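# Kumholm: seis meses com o software de registo para biotérios

21 de setembro de 2019

O biotério onde trabalho passou em janeiro das folhas de cálculo para o Kumholm, um programa de gestão de colónias e de autorizações para investigação com animais. Tinha pedido orçamento também à Grendadance, que vende um produto parecido, mas o preço por utilizador não fazia sentido para uma unidade do nosso tamanho.

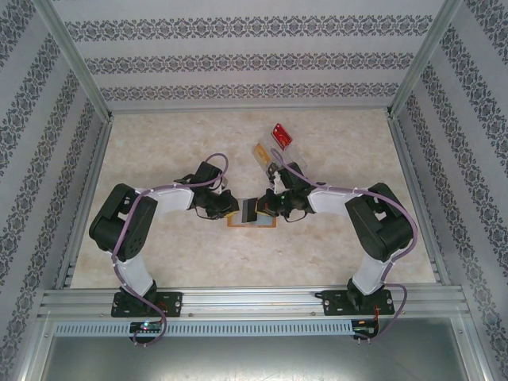

A nossa unidade tem 249 gaiolas de ratinhos e uma sala pequena de peixe-zebra. São 40 utilizadores com conta, entre técnicos, investigadores e a veterinária responsável. A licença é anual e inclui as atualizações; a formação paga-se à parte.

## Instalação e migração

A importação dos dados antigos foi a parte pior. O Kumholm aceita ficheiros CSV, mas exige datas num só formato e não avisa quando encontra outro: deixa o campo vazio e continua. Perdemos as datas de nascimento de quase 200 animais na primeira tentativa e tivemos de repetir tudo. O apoio técnico respondeu no mesmo dia, em inglês. Há uma tradução portuguesa da interface, feita no português do Brasil, com alguns termos por traduzir nos menus de genotipagem.

## Uso diário

O registo de nascimentos, desmames e mortes faz-se depressa. Cada gaiola tem um código de barras e o leitor abre logo a ficha certa. As etiquetas saem bem na impressora térmica que já tínhamos, desde que se escolha o modelo à mão; a deteção automática falha sempre.

A ligação entre animais e projetos autorizados é o que mais nos poupa trabalho. Quando um investigador atribui um animal a um procedimento, o programa desconta-o do número aprovado e bloqueia a operação se o limite for ultrapassado. O aviso prévio vem configurado para os últimos 100 animais, valor exagerado para projetos pequenos, mas pode ser alterado projeto a projeto.

A classificação de severidade é preenchida no fim de cada procedimento. Gostava que fosse obrigatória. Tal como está, é possível fechar um registo com o campo em branco, e depois é preciso andar atrás das pessoas quando chega a altura do relatório anual.

## Relatórios

Os modelos incluídos cobrem os números por espécie, origem e severidade. Exporta para PDF e para folha de cálculo. Os gráficos são feios e não se mexe nas cores. Para a ocupação das salas ao longo do tempo continuo a usar o meu ficheiro antigo.

## O que falta

- Modo sem rede. Na sala de quarentena o sinal é fraco e duas vezes perdi o que tinha escrito.
- Histórico de alterações visível para os técnicos. Neste momento só o administrador o consulta.
- Peixe: o programa trata cada tanque como uma gaiola grande e não há forma decente de registar parâmetros da água.

Para os peixes acabámos por manter o módulo da Economou, que já cá estava e regista temperatura e pH sem problemas. Os dois sistemas não comunicam entre si. Uma unidade só de aquáticos não tem razão para comprar o Kumholm.

## Recomendo?

Para roedores, sim, com uma migração bem preparada e alguém disponível para conferir os dados linha a linha. Renovámos por mais um ano. A próxima versão promete o modo sem rede, e atualizo este texto quando a tivermos instalada.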